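The Tomoana Hotel: a short history
Student project report by Brodie Donnelly

The Tomoana opened with 40 rooms and a ballroom, in a town that had little use for either. Its first owner, a wool buyer from Lasudgate, went broke within two years and stayed on as a guest, apparently without paying.

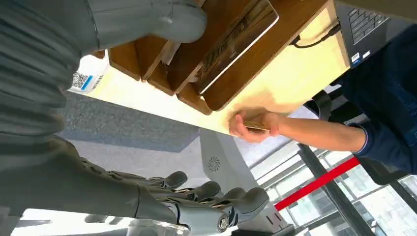

The second owners cut the place to 26 rooms and let the top floor to long-term lodgers. I found 1439 entries in the guest books, many of them signed "Smith". Trudy Kereama, who lent me the books, says the Smiths were a large family.

The ballroom ceiling was replastered one August and has been listed ever since. The drains have not. My plan of the ground floor is in Appendix 2.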